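Sales tax records check - Kindoston office
Inspection date: 2000-07-12
Checked by: Sarla Ahuja
Account no. 3267

What a good set of books this was to go through! Comments follow each item.

1. Permit on display and current - YES
Name and address match the state's letter. Lovely to see it framed by the door.

2. Daily register totals kept - YES
All 78 tapes are there, in order, with initials on every one. Great work! 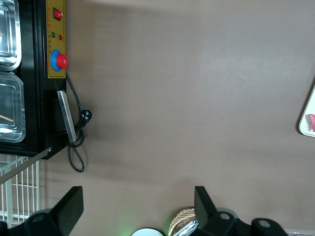
3. Exempt sales backed by certificates - PARTLY
Trorau and Jonden are both on file. The Saxena certificate has no signature - please get a fresh one before the next return goes in.

4. Taxable and nontaxable food kept apart - YES
The new category keys are a big step up from April, when hot food and groceries all went under one button. Keep the key list taped by the register.

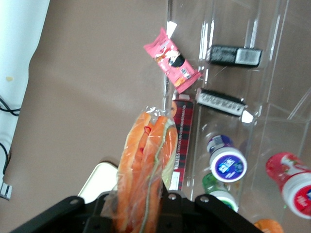
Bread rolls, bagged

5. Use tax on out-of-state purchases - NO
Three invoices had no tax charged and none was reported. It's an easy fix (one line on the return), and I'd add a column to the purchase log so it gets caught right away.

6. Returns filed on time - YES
Five in a row, all with proof of mailing. I was so pleased with this one!

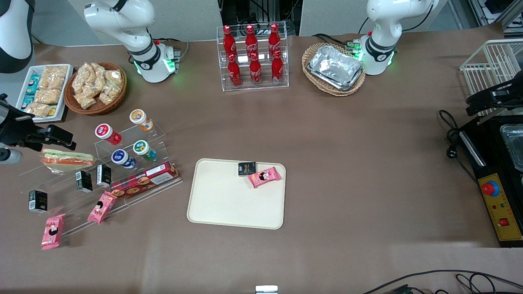

The mailing slips are stapled to the file copies, and I'd love to see the bank statements handled the same way.

7. Records stored safely - YES
Dry cabinet, locked, labeled by year.

Open items: 3 and 5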